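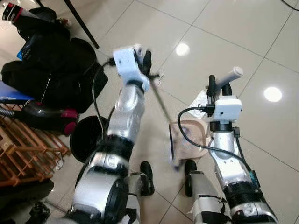 Chie Kuroda: I have a whole shelf of tile cleaners that were each going to be the last one I bought, and my grout is the same color it was when we moved in. Why would this one be any different?

It may not be. We sell Alo Tile Floor Concentrate because it does one dull job well at a fair price, and we would sooner lose the sale than have the bottle come back half used with an angry note. So please read the page before you order, especially the part on grout.

Alo Tile Floor Concentrate
Maker: Prandholm
Sold and shipped by Prerkport
Item number: 462
Bottle: 2 quarts
Form: liquid, to be diluted in water
Scent: none added
Color: clear
For use on: glazed ceramic, porcelain, sealed concrete, vinyl
Keep off: marble, limestone, travertine, waxed floors, unsealed wood
Page last revised 2020-10-07

What it does

It lifts ordinary kitchen and hallway dirt off a hard floor. Shoe marks, dried drips, cooking film, the gray patch in front of the stove. You mix it weak, put it down with a mop, and you shouldn't need to rinse if you have measured properly. It has a neutral pH, so it won't eat at the glaze or at cement grout the way an acid cleaner can over time.

What the label says it does

The label says "restores." We asked Prandholm what that meant and got a polite email that used the word again. As far as we can tell, it means the floor looks better once the dirt is off it, and the same could be said of warm water and a bit of effort. The label also says "professional strength," a phrase with no fixed meaning that turns up on nearly everything we stock, including a sponge.

Then there is the coverage figure. The front of the bottle promises 3000 square feet. You can reach that if you mix at the weakest rate and if your floor was close to clean already. Shigeru Tsuji mopped the front half of our store with it through May, at the rate he'd use at home, and the bottle gave out well short. We are not calling the number false. We would just plan on less.

Before you mop

Sweep first. We know everybody says so and that a lot of people skip it, and then they write to us about streaks. Many of the streaks we hear about are fine dust that has been turned into thin mud and spread from wall to wall, and no cleaner at any price is going to fix it. Go along the edges, under the lip of the cabinets, behind the door. Then do the middle. If you have a vacuum with a hard floor setting, use that, though we don't think it beats a decent broom in a small kitchen.
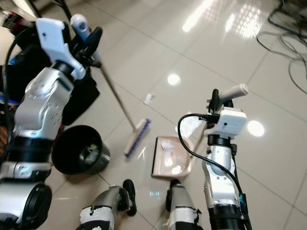 Can you use it in a spray bottle instead of a bucket? You can, at the same rate, but mix only what you'll use that day and wipe with a damp cloth afterward, as sprayed cleaner tends to go down heavier than you think.

How to mix

Add one capful to a gallon of cool or lukewarm water. For a floor that hasn't been washed in a long while, use two, once, then go back to one. Put the water in first and the concentrate second unless you like foam.

The instructions on the bottle offer a third rate, "heavy soil," at 5 capfuls. We tried it on the tile by our loading door. The floor came up tacky and had to be rinsed twice, and the second rinse water was still sudsy. Perhaps there is a floor somewhere that needs it. We'd change the water and mop again at the normal rate before we'd go near it, and it has crossed our minds that a rate like that empties bottles.

Wring the mop until it stops dripping. Work backward toward the door. Change the water when you can't see the bottom of the bucket, and be strict with yourself about that one.

About grout

Most of our mail on this product is about grout, so here is where we stand. Cement grout is full of tiny holes. If it was never sealed, or was sealed years ago, dirty water goes down into it and stays. A neutral cleaner will take off what's on top. It will not pull out a stain that has sunk in, and the before-and-after photo on the maker's leaflet looks to us very much like a photo of grout that has been recolored. We can't prove that. We did ask.

If your grout is dark only along the paths where people walk, there's a fair chance it is surface dirt and the Alo will help, given a stiff brush and some patience. If it is dark everywhere, even under the refrigerator, that may simply be its color. Clean one short piece in a corner with a toothbrush and let it dry overnight before you judge, as wet grout always looks darker.

Nneka Ekpo disagrees with the rest of us here and says to seal first and worry about cleaners later. She has a point if the floor is new. Sealing over old dirt locks it in, though, and we have had to break that news to more than one customer.

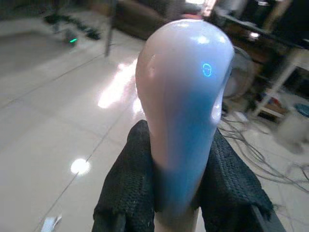 Sealer is a separate purchase, and we carry just the one, from Ichikawa. It's slow to dry and smells strong until it has, and we haven't found a quick one that we would put our name to. You don't need it for porcelain tile itself, whatever the salesperson told you. Porcelain takes in next to no water. It's the lines between the tiles that want sealing.

To check whether yours needs it, put a few drops of water on the grout and leave them alone for a while. If they sit up in beads, leave the sealer on our shelf. If they sink and leave a dark spot, it's time.

Film and haze

A dull haze that comes back a day after mopping is nearly always leftover product, and often it isn't the product you used last. Soap-based cleaners and the "shine" kind build up in layers. When you switch to something plainer, the plainer one softens the old layers and moves them around, and then it gets the blame. Give the floor two or three washes with clean water in between. If it's still hazy after that, write to us and we'll try to work it out.

Hard water does the same thing in a small way. The maker says Alo contains a softener to deal with it. We have hard water here and still get faint marks on the black tile by the register, so make of that what you like. On pale tile we can't see any.

What we would skip

The Alo range also has a "floor refresher," a ready-mixed spray. Going by the ingredient list it is the same stuff with a lot of water added, and water is heavy to ship. We don't stock it. We don't stock the scented version either – it had a lemon smell that hung on in the store for days and covered up whether anything was clean.

You don't need a special mop. The maker would like to sell you one. A flat microfiber head that goes in the washing machine works, and so does an old string mop if you wring it hard. Leave fabric softener out of that wash, as it coats the fibers and they stop picking things up.

Steam mops are a harder call. People love them, and we can see why on a greasy floor. We would not use one on vinyl or over cracked grout, and there is no reason to put this or any cleaner in the tank.
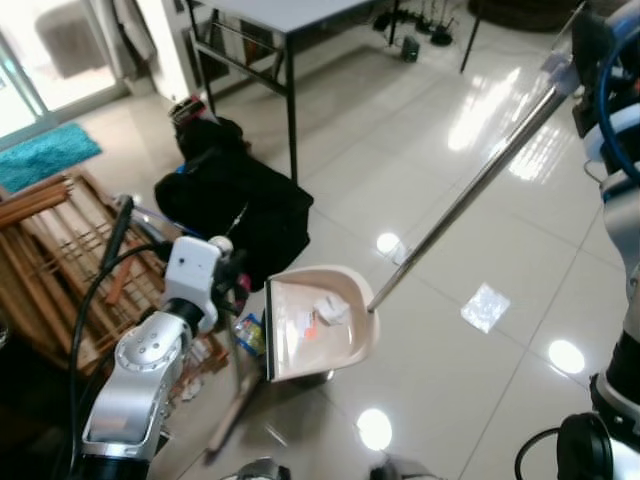
Pets and small children should stay off until the floor has dried. The safety sheet rates the mixed product as low hazard, but undiluted it will sting your eyes and dry out your hands, so wear gloves when you pour. Never mix it with bleach. Keep the bottle capped and somewhere it won't freeze. If it does freeze, it goes cloudy and we couldn't get ours to clear again, even with shaking.

Price and returns

The price shown at checkout is the price all year. We don't run a fake higher one with a line through it. Unopened bottles can come back for a full refund. Opened ones can come back too, if you tell us what kind of floor you have and what went wrong – that's the only condition, and the answers are how most of this page got written.

Customer notes

Kanako Uchida: Works fine on my kitchen tile at one capful. Did nothing for the bathroom grout, as you said it wouldn't. The cap is hard to read, could you ask them to print the line in a darker color?

We have asked. For now, run a marker around the fill line on the outside.

Tetsuya Hosoda: I used it on a slate entry. No harm so far but no great change either. Is slate okay?

The maker lists slate as safe if sealed. We haven't tested it and slate varies a lot, so we have left it off our list above. Try a hidden corner, let it dry, and look at it in daylight.

Replacement caps and the Ichikawa sealer are listed under Floor Care. Refill pouches are out of stock, and Prandholm has not given us a date.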